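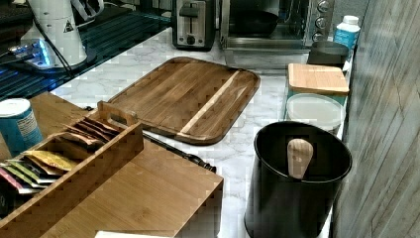

Baxter bonnet

The Baxter bonnet is a soft-brimmed baby's sun hat, sewn from two layers of cotton and tied under the chin. I've been adding to this entry for a while now, mostly because the old one had the brim on backwards in the instructions (sorry to anyone who followed it!).

Origins

The name comes from Baxter, the little town where the hat was first sold at a church fete, although people over in Dulton will tell you they were making it first. I've seen bonnets from both places and I honestly couldn't pick them apart. The printed pattern came later, from a small outfit called Herkton, and that's the one most of us learned on. My copy is held together with sticky tape.

Construction

There are three pieces: a crown, a brim and a neck band. The crown is gathered into the brim with 16 tiny pleats, and they're fiddly — pin every one of them, even if you never pin anything. The brim is stiffened with a scrap of calico and quilted in rows. Ties are cut 31 cm long on the Herkton pattern, but the older Dulton bonnets have shorter ones and a button at the side.

Any light cotton will do. I like lawn for the lining and something a bit sturdier in a nice colour outside.

Sizes

Herkton printed it in two sizes, for heads up to 17 inches and for anything bigger. The larger one comes up roomy, so measure first!

Variations

The Usevport version leaves off the neck band and runs elastic through a casing, so it's much quicker to sew. Some people trim the brim with ric-rac or piping. There's a winter one in flannelette too, with a narrower brim, and I've only made it once. 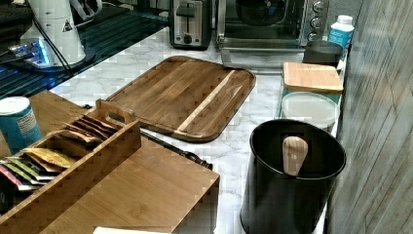
Cutting board and bamboo tea box on the counter.

See also: Sun hats; Pleating; Bias binding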